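Brelmont Community Tool Library: Your Questions Answered

Welcome, and thanks for stopping by! We get a lot of the same questions at the front desk and in our inbox, so we've gathered them up for you. Grab a cup of tea, have a read, and if you're still stuck at the end, please do write to us. We love a chat.

How does the library work?

Much the way a book library does, only with more sawdust. You join up, you browse the shelves (or the online list, if you'd sooner do it in your slippers), and you take home what you need. The full catalogue has 1187 items in it at the moment, everything from tack hammers to a carpet cleaner that gets booked solid every August when people are moving house.

What does it cost to join?

Membership is $136 a year for a household, and that covers everyone living under your roof, grandparents and grown-up kids included. If that's a stretch right now, tell whoever is on the desk and they'll set you up with the reduced rate. You won't be asked for paperwork, and it stays between the two of you.

How long can I keep things?

Hand tools go out for two weeks and power tools for six days, which is long enough to get a weekend in no matter when you pick up. You can renew once by phone or email, as long as there isn't a neighbour waiting. Pressure washers can't be renewed in spring. We tried it one year and there was some bad feeling!

I've never used a power tool in my life. Will I feel silly?

Goodness, no. Plenty of our members had never held a drill before they walked in. When you borrow something new to you, we'll go over it at the bench, show you how the guard and the switch work, and let you try it on a bit of scrap until you're comfortable. Take as long as you like. We also run a beginners' evening once a month at our Wivmont branch, with 12 places, and you're welcome to come twice if the first time didn't stick.

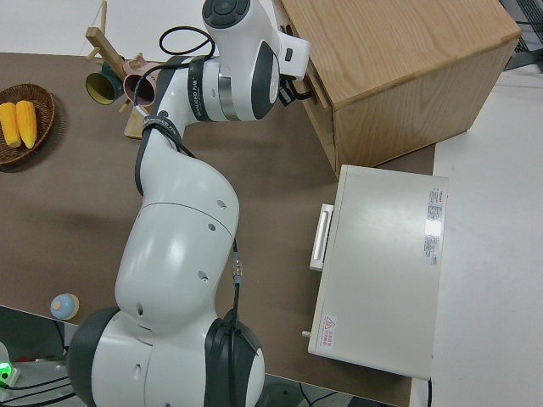

Marjan Hassanpour wrote to us after her first evening: "I'd been putting off hanging a shelf for two years. I went home, borrowed the stud finder and the small drill, and had it up before supper. It's a tiny bit crooked and I don't care one bit. My only suggestion would be to start half an hour later so those of us coming off the bus can catch our breath."

We took that to heart, Marjan, and the evenings now begin at seven.

What if I break something?

Please just tell us. Things wear out, blades go dull, cords fray, and we'd much prefer to hear about it from you than find out from the next borrower. You won't be charged for ordinary wear. If something has been lost, or left out in the rain, we'll ask you to chip in toward a replacement, and we'll always talk it over with you first. Umut Akbulut does most of our repairs and has brought a good many sanders back from the brink.

Do I need to clean things before I bring them back?

A wipe down and a shake out is plenty. Garden tools should have the mud knocked off, and please empty the carpet cleaner tank. (Please, please empty the tank.)

Can I donate my old tools?

Yes, and thank you for thinking of us! We're always short of clamps, good ladders and cordless drills with a charger that matches. We can't take chainsaws, anything that runs on gas, or paint. Send a photo to Kamran Ahmadpour at the desk before you load up the car, and he'll let you know what we have room for.

Can a friend pick up my booking?

They can, provided you've added their name to it. You can do that online right up until closing time.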